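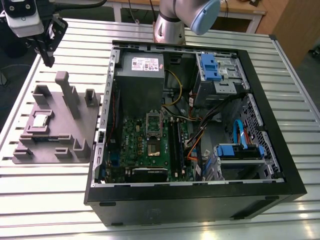 Stirkik Assembly Cell: Fault Review Meeting
Minutes, 13 July 2022
Held at the Stusau site, cell 2

Present: cell operations, controls, safety, Skandedix (gripper support, by phone)
Apologies: purchasing

1. Minutes of the last meeting
Approved with one correction. The item on spare fingers should read "ordered", not "received".

2. Fault under review
Operations reported a protective stop during the CPU insertion task. The gripper closed on the CPU in the fixture pocket, lifted, and lost its hold a short way above the plate. The part fell back onto the fixture. The arm did not register the loss and went on toward the socket with closed fingers. The controller stopped it on contact force with the raised retention frame. Logged as fault 363.

No injury. No person was inside the marked area. The CPU was checked under a magnifier and scrapped. The socket pins were found straight.

3. State of the cell
The task has been set up again with a replacement CPU in the fixture pocket and the socket open. Controls confirmed that the approach to the pocket is being run at 40 percent speed until the actions below are closed.

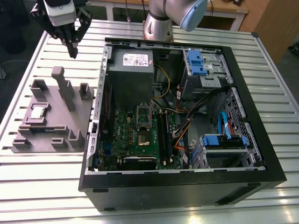
4. Cause
Controls presented the force and finger position logs. Finger width at the moment of closing was larger than the taught value, which points to a grip on the top edge of the part. The fixture plate had been taken off for cleaning in April and put back without a check of the pick position. Skandedix agreed with this reading but asked for the finger pads to be measured before wear is ruled out.

Safety noted that the missing part check is a separate fault. The width check after lift was turned off during tuning and never turned back on. There is no record of who approved the change.

5. Discussion
Operations asked whether the force limit could be raised to avoid nuisance stops. Safety did not agree. The limit stays as it is.

The Blöndal locating pins were proposed for the fixture plate. Cost to be confirmed. Operations would accept a dial gauge check in the meantime.

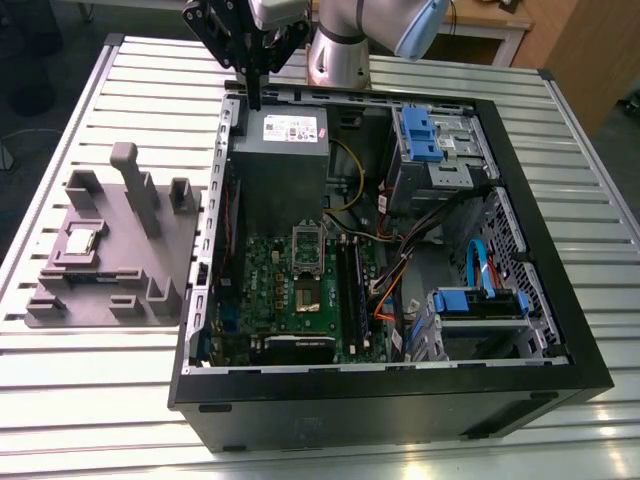
Cell 2, CPU insertion task: fixture, open case and gripper.

6. Actions
6.1 Turn the width check back on and lock the setting. Controls. Before the next full-speed run.
6.2 Teach the pick position again and record the values. Controls.
6.3 Measure both finger pads and send the results to Skandedix. Operations.
6.4 Quote for locating pins. Purchasing.
6.5 Add a position check to the cleaning procedure. Safety.

7. Other business
The stop button label on the operator side is hard to read and will be replaced.

Next meeting to be called when 6.1 to 6.3 are closed.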